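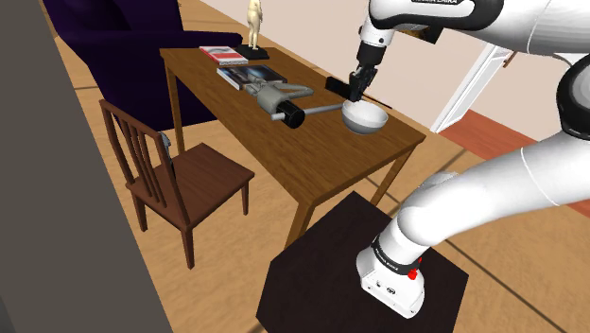 Notes for the talk, Zarley student project evening
June 12, 2020

Slide 1. Welcome

Good evening and thank you for joining. I speak for the Golob group. We are a class of first-year students, and until December most of us had never written a line of code for a robot arm. I have 8 minutes, so please keep your questions for the end.

(Wait until the slide is visible for everybody. Last time it was slow.)

Slide 2. What we wanted to do

Our task was easy to say: the arm must pick up a flat object from a table and put it in a bowl. The arm works in a simulator, in a room with ordinary furniture. We chose a flat object on purpose. A cube is friendly to a gripper with two fingers. A thin thing lying on wood is not, and the fingers must come down very near to the table top.

Slide 3. The room

The first room, which we called Bisar, was only a floor and a table. Everything succeeded there and we became too proud. Then our teacher asked for more things on the table, so now there are books, a power drill and a small figurine. The drill is the difficult one. It has a long thin rod or bit, and our planner at first treated the whole tool as a short box.

Slide 4. How the program works

Vitent is the name of our program. It has four steps: find the object, choose where to hold it, lift, and move to the bowl. Each step was written by a different pair. This was a good way to share the work and a bad way to share the coordinates — two pairs measured from the robot base and two from the corner of the table. We lost a whole week to this.

(Say this slowly. People usually laugh, let them.)

Slide 5. Results

We ran 200 attempts, each with a new starting place for the object. In 70 per cent of them it finished inside the bowl. The most common failure was at the bowl itself: one end of the object touched the rim and it slid away. We now tilt it before letting go, and I show this in the video.

(Start the video. If there is no sound, it does not matter, there is none.)

Slide 6. What we would change

We would agree on the coordinates on the first day. We would also save every failed attempt with its settings. For the first month we only closed the window and tried again, and so we repeated the same mistakes.

Next term 5 of us will continue with softer objects, such as a cloth.

Slide 7. Questions

If someone asks about a real arm: we have not tested on one yet, and I should not promise a date. If someone asks for the code, give the address on the last slide.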